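Nov 15, 2019
Wolline wet bench, notebook 2, continued from the Birkett sheets

Picked up the wash-water hardness question where Denise left it. Her note says the second rinse drifted after the resin change, and she wanted a check against the old titration before anyone touched the dosing setpoint. Ran both methods on the same draw.

Draw point is the tap after the softener, before the holding tank. Flushed the line until the temperature settled. Bottles were rinsed three times with sample and filled to the neck. One bottle to EDTA, one to the meter, one held back in the cold cabinet.

EDTA titration: buffer made fresh this morning, pH checked at 10.0 before use. The old buffer smelled weak and I dumped it. Indicator is the dry mix, not the solution. Endpoint was slow on the first run and I overshot, so that run is struck out. The later runs agreed with each other well enough that I stopped.

Result by titration is inside spec. The meter reads high by a margin I don't like. Florence thinks the probe is coated. I think the calibration standard is old. It was opened in February and the cap has crust on it. Both could be true.

Conductivity on the held bottle: 300 microsiemens, steady. The log for the same tap before the resin change shows no great difference, so total dissolved load hasn't moved much. That is expected from a softener, which swaps ions and leaves the load about where it was. Conductivity is therefore no use for settling this and I should stop writing it down as if it were. 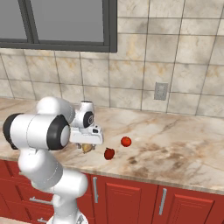

Countertop render, marble surface, two red fruits at centre.

Stirrer speed. The Stullmont plate has no readout below the halfway mark on the dial, so I have been setting it by eye. For the meter comparison I used the Fludavgate plate at its lowest stable speed. Vortex just visible, no air drawn down. Do not use the Stullmont plate for anything where the probe sits in the beaker. The bar wanders and knocks the glass.

Probe cleaning, done after lunch: soaked in dilute acid, rinsed, then sat in storage solution for an hour. Slope improved. Offset did not. Repeated the reading on the same bottle and it is still high, by less. Puts more weight on the standard being off.

Burette 2 drips at the stopcock when left full. Regreased, still drips. Tagged it and moved to the spare. None of the results above came off burette 2.

Glassware: the 2000 mL flask has a star crack near the base. Thrown out. Need to order a replacement, and a fresh hardness standard with it. Asked Denise whether the supplier still does the small bottle. The large one goes bad before we finish it.

To do
Repeat meter against titration with new standard.
Read the softener brine level before and after a regeneration.
Find out who changed the flow restrictor. The tag on it is not in Florence's handwriting or mine.
Leave dosing setpoint alone until the repeat is done.

Held bottle is on the second shelf, blue tape, initialed.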